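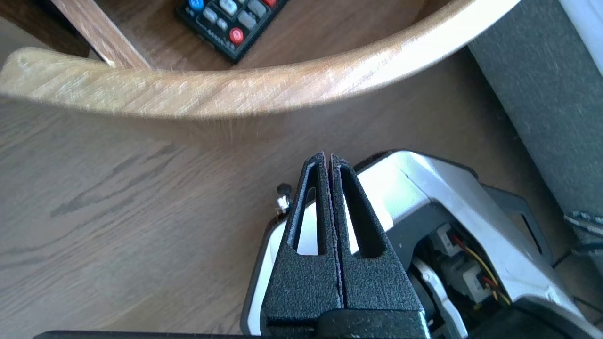

It steers like a go-kart that somebody remembered to put a roof on, one owner wrote in a long-running web thread about the Vulto Skelta, and plenty of other owners have repeated the line.

The Vulto Skelta is a two-seat electric city car built in a single production run of 1,000 cars. It is best known for its remarkably low curb weight of 555 kg, battery included, and for having one of the liveliest chassis ever fitted to a car meant for grocery trips. It was sold as a coupe only.

Design and construction

The Skelta uses a bonded aluminum tub with a small steel subframe at each end. Body panels are unpainted plastic, colored all the way through, so a parking scrape can be sanded out at home. The doors have sliding windows, which saved the weight of the regulators and motors and, wonderfully, left room for a door pocket deep enough to hold a rolled-up raincoat.

Vulto put the battery under the seats instead of spreading it beneath the whole floor. That kept the floor thin and let the designers drop the roofline without anyone losing headroom. The seats themselves are fixed, and the pedal box slides back and forth on a rail to suit the driver. Tall drivers tend to love this setup!

Powertrain

A single motor drives the rear wheels through a one-speed reduction gear. The battery holds 14 kWh, a tiny figure next to most electric cars, but the Skelta sips power so gently in town that few owners seem to mind. Regenerative braking is controlled by a paddle behind the steering wheel and can bring the car to a complete stop. The front discs see so little use that surface rust is the most common complaint in damp climates.
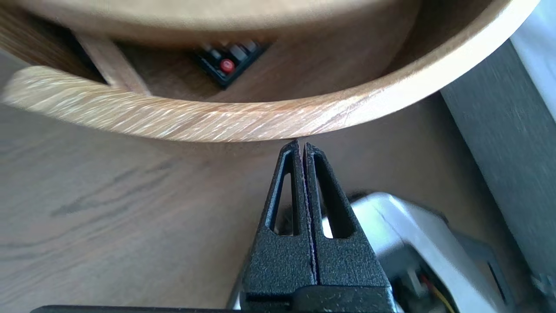 Gripper fingers near the underside of a curved wooden tray.

Ride and handling

This is where the Skelta really shines. There is no power steering, and with so little mass over the front axle none is needed. The narrow tires follow ruts and painted lines a little, which surprises new drivers, yet grip in the wet is superb for a car on rubber this thin. Spring rates were softened during the run, and the later cars ride noticeably better over broken pavement. Fans still argue over which setup is more fun.

Versions

The standard car made up 800 of the total. The rest were sold as the Skelta Magalhães, with a limited-slip differential, a shorter final drive, and a fabric sunroof that gives back some of the weight the other changes saved. Both versions shared the same battery and brakes. A delivery model with a square rear box, the Vesier, was shown as a prototype in August but never reached customers.

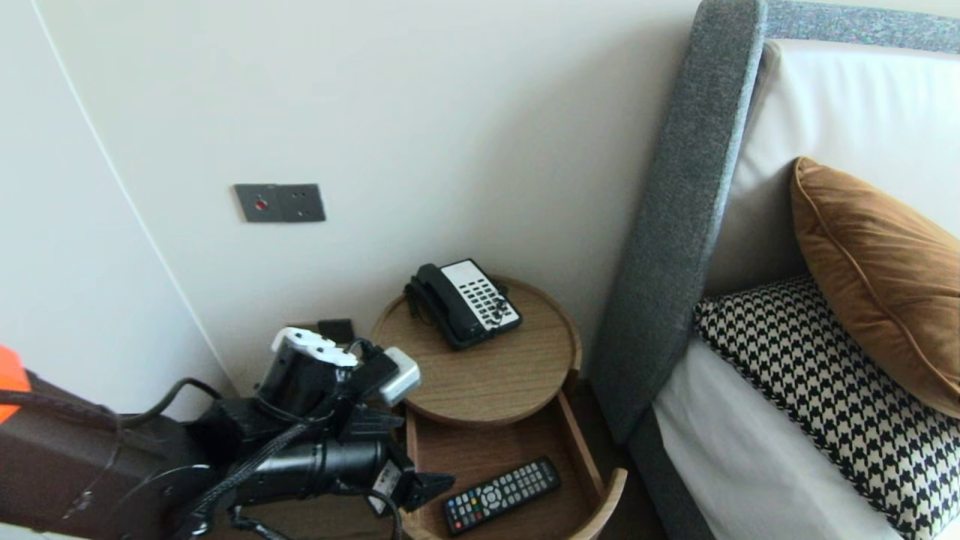

Can a Skelta be used to tow a trailer?

The car was never approved for towing, and the rear subframe has no mounting points for a hitch.

Ownership today

Most parts are easy to live with. Wheel bearings, brake pads, and wiper arms came from ordinary small cars, and the battery modules can be replaced one at a time. Windshields are the exception. The glass is curved in two directions, no other car shares it, and a good used one sells within hours. Buyers should also check the drain holes at the bottom of the tub, which clog with leaves.

Related articles
Curb weight
Quadricycle
Regenerative braking
Skelta Magalhães
Vesier (prototype van)

Comments (3)

skinnytires
Great to see the sliding pedal box get a mention. Mine squeaked until I cleaned the rail and put a dab of dry lube on it. Silent ever since.

rearwheelrita
The early springs are better and I will not be taking questions.

boxvanfan, 18th June
Does anyone have the load length for the Vesier? I've seen two different numbers and neither had a source.

Shares: 14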